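Bench notebook, Jemeo evaluation kit
Friday, July 30, 2021 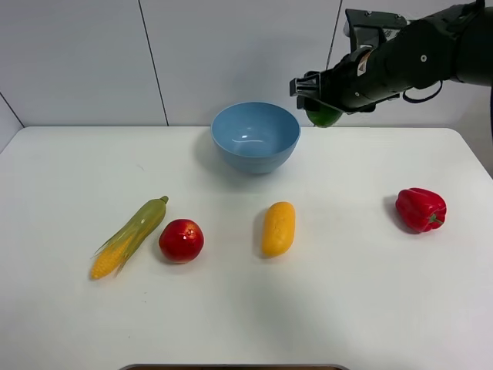 Second week with the Jemeo kit on loan from Mastico. Question is still whether we buy it for the Plulham line or go back to Kälin and ask for a new quote. Putting down what I have so far so Rahel Wallner can pick it up while I'm out.

Task is the stock one from their manual, play food from the table into the blue bowl. I kept it because their numbers are for the same task and I want to compare. Corn, apple, bell pepper, the yellow piece and the green one all have entries in the object list.

Setup notes
Gripper calibration has to be redone after every power cycle. The manual says once a day. Takes 15 minutes if the software doesn't hang, and it hung twice this week. Restarting the controller service clears it, no need to reboot the PC.

Speed limit is at 50 percent. At full speed the arm overshoots a little before settling and I don't like it that close to the wall. Leave it where it is until we have their reply about damping.

Check the cable under the forearm before each run. I don't want it pulling when the wrist turns all the way in.

Runs
200 pick attempts logged on the default grasp settings. Round things are fine. The corn is the bad one: the planner picks a grasp across the husk leaves, the fingers close on the leaf and the ear rotates out. Setting the grasp point by hand toward the kernel end fixed most of it, but then the teaching is ours and the "no teaching" line in the brochure doesn't hold.

Pepper sometimes gets grabbed by the stem. Lower priority.

Release height over the bowl is set too high by default. Dropped it in the config, parameter is place_offset, saved under our profile and not theirs.

Cost
Support contract is 2,000 a year on top of the kit, first year not included. I had read it as included. Rahel, please get that from Mastico in writing.

To do
- rerun corn with the softer finger pads, they are in the second drawer
- ask whether the loan can go to December
- export logs before the license check on the PC runs out
- Kälin: no answer yet, call again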